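Supplier visit: Totora, Thursday

We went to Totora to see how a small tableware firm copes when a large buyer cuts its orders. Wilson Taipe met us at the gate at 11 and took us round.
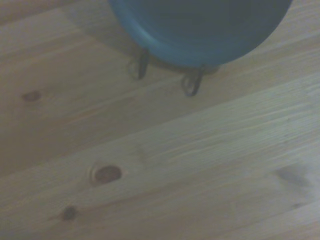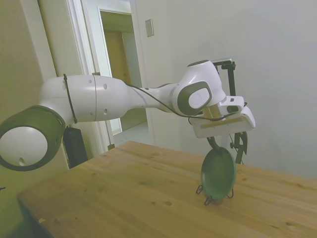

Blue bowl, first picture; green plate, second.

Totora sells to 80 shops, but Wasis alone takes a third of sales. When Wasis halved its order in May, output fell by 2766 pieces within the month. Two clay suppliers felt it next — Bulon cut a shift. Taipe is now talking to Seok.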